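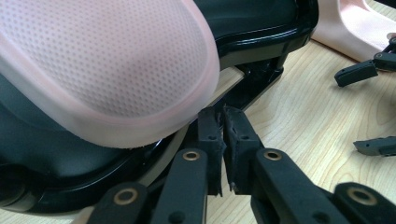

Soft pink padding with tiny holes all over, glossy black shell.

Cloleck Steering Wheel Lock with Alarm — my review after a full summer
Posted Sep 4, 2019

So we had a run of car thefts in Fusstead this year. Three on our street alone, all overnight, all older hatchbacks, and the constable who came to talk to us after the third one said they were mostly being used for other break-ins and then dumped out by the rail yards. Mine is exactly the kind of car they were taking (fourteen-year-old paint, no immobilizer, a driver's door you can open if you look at it sternly), so in June I finally stopped saying I'd get a wheel lock and got one.

I bought the Cloleck, the model with the built-in alarm. It was $80 at Nechyporuk, the locksmith on the corner by the pharmacy, and I paid for it with my own money, before anyone asks. They had the plain Dilari bar as well, which is cheaper, and I'll get to that one because my brother-in-law Atif has it and we've done a lot of comparing in driveways.

First impressions: it is heavy! I carried it home in a cloth shopping bag and regretted it by the second block. It's a long telescoping steel bar with two hooks at one end and a lock body in the middle, bright yellow, and it's the yellow that sold me. The fellow at the shop, Hervé, told me he thinks most of what you're paying for with any wheel lock is somebody seeing it through the window and moving along. A determined person with a saw can cut the wheel itself and slip the whole thing off. He was pretty frank about that, and I liked him for it.

Fitting it takes a bit of getting used to. You sit in the seat, hook the short end inside the bottom of the wheel, pull the long end out until the other hook grabs the top, and push until it clicks. The instructions tell you to leave the long end pointing at the passenger side of the windshield. I did it the wrong way round for about a week and kept cracking my elbow on it getting out. Once I had it right I could get it on in the time it takes my daughter to find her shoes, and off again a fair bit faster.

The key is a flat one with dimples on both faces, and it goes in either way up, so no fumbling in the dark. You get three of them. There's a little card with a code on it for ordering more, and please do what I did not do and put that card somewhere sensible straight away. Mine spent a month in the door pocket of the car I was trying to protect. Margareta across the road laughed at me for a solid minute over that one.

Now, the alarm. There's a motion sensor in the lock body and it runs off two small batteries (included, hurray). When you lock it there's one chirp, then you have 12 seconds to get out and close the door before it arms. If the bar is knocked or yanked after that you get a few warning beeps, and if it's yanked again it lets go with the full siren. The box says 100 decibels. I don't own a meter so I can't tell you whether that's right, but inside a closed car it's horrible, and from my bedroom at the front of the house with the window open a crack I can hear it perfectly well. With the window shut and a fan going I'm less sure. I got Daniyal next door to set it off for me while I lay in bed pretending to be asleep, and I'd say I'd wake up, and my husband wouldn't, but he sleeps through everything.

The sensitivity is where I have my biggest grumble. There are two settings, chosen with a tiny slide switch under the battery cover, and you need a small screwdriver to get at it. On high it went off three times in the first week. Once was a garbage truck. Once was wind, I think? And once was at ten to four in the morning for no reason I ever found, and I stood out on the boulevard in my housecoat with the key, apologizing to the whole street. On low I haven't had a single false alarm, and it still goes off if you give the bar a proper tug. So set it to low on day one, before you put it in the car, and spare yourself. I can't understand why they ship it on high.

Heat was something I worried about too. We had that stretch in July where the car was like an oven by noon, and the bar was lying on the back seat in full sun. The steel gets hot enough that you'll want to pick it up by the foam grip. The foam has gone a bit tacky at one end. The lock still turns smoothly and the batteries are the original ones, though the manual warns they'll go faster in the cold, so ask me again in February.

About the Dilari. Atif's has no alarm, it's lighter, and it has a single hook at the top where mine has two. It fits his truck nicely. On my wheel it rattled, and with the wheel turned we could work the hook partway loose with no tools, only patience, which put me right off. On his thicker wheel we couldn't budge it. So measure, or better, take your car to the shop and try both. They let me do it in the loading zone. If you've got a chunky wheel and a quiet driveway where you'd never hear a siren anyway, I'd tell you to save the money.

A few other bits and pieces:

It does mark the steering wheel a little if you have a leather or soft cover. The hooks are coated, but the coating is hard. I've wrapped mine in a strip of old bicycle tube and that sorted it.

It won't stop anyone from going through your car. Rizwan Durrani, two doors up, had one on his wheel (a different brand again) and still lost his sunglasses, a phone charger and all his parking change. Car still there in the morning, though! He was weirdly cheerful about it. He did report it, and he got a file number through the online form without having to wait on hold, so if you've been putting off reporting small stuff, it's quicker than I expected.

It might be worth a call to your insurance. Mine gave me nothing at all, not a cent, but they did write it down. Margareta's company knocked a little off hers. You may as well ask.

Has it worked? Well, my car's still here, and that proves very little. There was one more theft on the next street over in August and that car had nothing on the wheel. The constable's own advice at the meeting was to lock the doors, park under a light if you can, leave nothing on the seats, and put something big and ugly on the wheel. I was already doing two of those. I'm up to four now, as I've traded spots with Daniyal so I'm under the street lamp, and he gets my shady one for his newer car that you'd need a laptop to steal.

I'd give it four out of five. It loses one for the silly switch and the foam. It's solid, it's loud, it's very yellow, and I've stopped getting up in the night to look out the window. If Cloleck ever makes one with the sensitivity dial on the outside I'd buy it for my mum's car tomorrow.

Oh, and for whoever asked on my last post: yes, it fits under the passenger seat when you're driving, but only lengthwise, and it'll slide out at the first hard stop. I keep mine in the footwell behind me, wedged against the snow brush that I never did take in for the summer.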